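3.2 The bathroom box, and how people fill it

I came to this part of the study through my own sink, I'll admit. For years I had kept everything loose on the counter, and when we started asking households in Pleltangate to sort their small toiletries into one open box, I did it at home too (and got quite attached to mine!). We asked 34 households to take part, and each got the same instructions: put the box on a table, put in what you use every day, and leave it however feels right. There was no lid and there were no dividers. What we wanted to know was which things go in first, and where they end up.

The tall things tend to claim the back. A pump bottle goes into a corner and stays there, and small packages get laid down on whatever floor is left, often at an angle (Figure 3a).
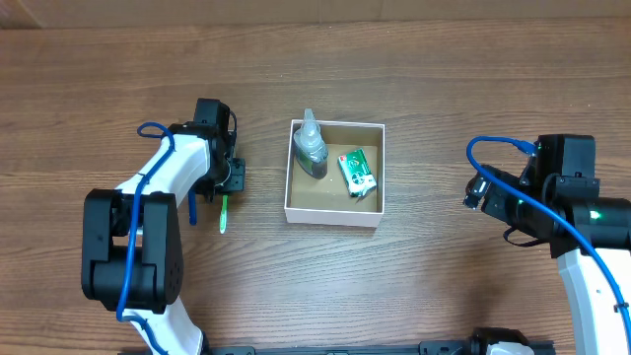

Snorradóttir disagreed with me on this when she read the draft, saying that the corner has less to do with height than with the pump, which people want to press without knocking anything over, and that a tall bottle with a screw top would wander all over the box. I think she has a point, and we've added bottle type to the coding sheet for the January round.

Toothpaste was the item I had the most trouble with. A tube is awkward, it rolls a bit, it's long, and people hold strong opinions on whether it should stand on its cap. In our notes it was often the last thing to be put away, and it spent a good while on the table all by itself (Figure 3b).
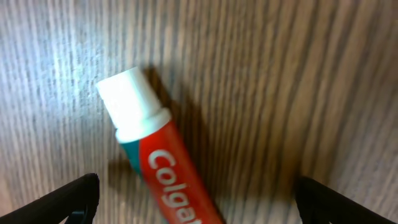 When it did go in, 6 households moved something else to make room, which I hadn't expected, and 3 gave up and kept the tube in a cup by the faucet. We coded those three as "outside the box" and left them in the totals. The Stetovberg pilot had dropped them, and I've always felt that threw away the most interesting people in the sample.

Where the box stands matters as well. Most people leave themselves some open table beside it as a place to park things while they make up their minds (Figure 3c).
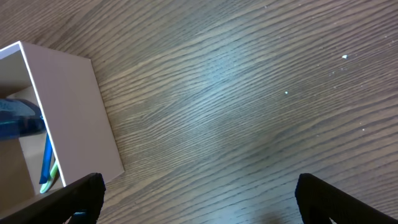

How long did we let people take? They had 90 minutes, and we didn't hurry anyone who wanted to start over.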